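From the Members' Newsletter, October 2, 2024

Going through the checkpoint with sports equipment: what our members should know

by Jozefína Kubíček, travel desk, Bruveck Sports Union

In March two of our juniors missed their flight to the Ridley tournament. They did not do anything bad. One of them had a hand wrap with a metal clip inside his cabin bag, and the other had a small training weight, the kind you hold in the fist when you do shadow boxing. The officer at the scanner did not know what it was and called a colleague, and the colleague called somebody else. When all was explained, the gate was closed. The club had to buy new tickets, and the boys arrived after the weigh-in.

After this I received many letters from parents and coaches, and I promised to write down what I learned. I am not a lawyer. I have traveled with teams for many years, and I have made most of the mistakes myself.

The first thing is that the officer at the checkpoint decides. It can happen that your item is allowed on the list and still he does not let it pass. I have seen coaches argue at this moment with the printed list in the hand, and I have not seen one coach win. It is better to ask politely which choices you have. Often you can go back and put the thing in checked baggage, if there is still time. Sometimes you can give it to a person who is not flying. If no choice is left, you must leave it there, and you will not get it back.

The second thing is about objects which look like weapons. Please take this seriously. Some things are sold in souvenir shops as a belt buckle, a key ring or a paperweight, and in another country the same object is forbidden to own, also outside of the airport. It does not help that you bought it legally at home or that it was a present. The person who carries it can be taken to the police, and a young athlete may then have trouble with a visa for a long time. If you are not sure, leave it at home. Coaches should say this to the team before packing, and say it again before the trip home, when everybody has bought presents.

For the ordinary equipment, our practice is now the following. Bats, sticks, clubs, training knives (also the rubber ones), weights and skate tools go in checked baggage. Mouthguards, soft wraps, shoes and gloves can go in the cabin. Liquids for muscles, sprays and cold gels are the most usual problem, and the small bottle rule is valid for them also. Scissors for tape should be in the medical bag, and the medical bag should be checked, except for medicines which somebody needs during the flight.

Several parents asked about the team clothes. Clothes are no problem, but please empty the pockets before you put the jacket in the tray. At the Krajčí camp we had some 50 children in one line, and the line stopped again and again for coins, keys and foil from chewing gum. Young children should also know that they may be asked to take off a thick sweater, and that this is normal.
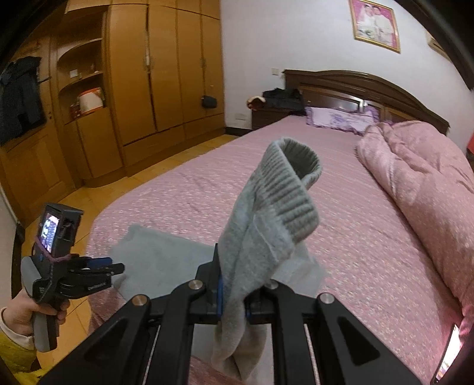 A grey sleeve with a ribbed cuff.

If one of your athletes is held for questions, the adult in charge stays at the airport with them. The other coach takes the rest of the group to the gate. This means that every trip with minors must have two adults, also the short ones. Carry a paper copy of the parents' consent, with phone numbers, because a telephone can be taken away or have an empty battery. Do not make jokes about the content of the bag. Do not film the officers, and please do not put anything on social media until you have talked with our office.

The union can help with a part of the costs when a team misses a flight and it was not from carelessness. The limit is 300 euros for one athlete and 1,000 euros for one team in a season. Send us the boarding passes, the receipts for the new tickets and a short letter about what happened. Teams going to the Enine Cup should send me their equipment lists before they buy the baggage, and I will look at them and answer by e-mail.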